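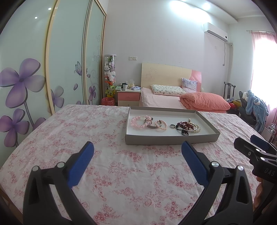 # Personal Ornament at Home

This gallery forms part of the Jenitz Collection's survey of jewellery kept in everyday use. Sachiko Kuroda began the survey in 2004, and it now covers 70 households. The entries are concerned with how pieces are stored and sorted in the home. Valuations are not given.

**Bedroom, sorting tray**
Assorted jewellery in a shallow grey box lid with a white interior, set on a rose-printed sheet. The group includes bracelets of pale pink translucent beads and small pink pearl beads, a bangle watch with a metallic band, and a silver ring with a dark stone.

**Darker pieces**
A black beaded bracelet with a bow-shaped charm lies near a strand of dark red and brown beads. The white pearl bracelet is catalogued separately, as is the single white pearl in the corner of the tray.

**Setting**
The room is recorded with its contents. The cream headboard carries faint floral etching, and the nightstand has a pink drawer above a cream one. Plush toys are kept in a clear cylindrical display column.

Catalogue notes are by Zübeyde Akgül. Printed copies may be consulted in the Endano Reading Room on Wednesday afternoons from 2 p.m. Requests to reproduce entries should be made in writing, allowing 14 days for a reply.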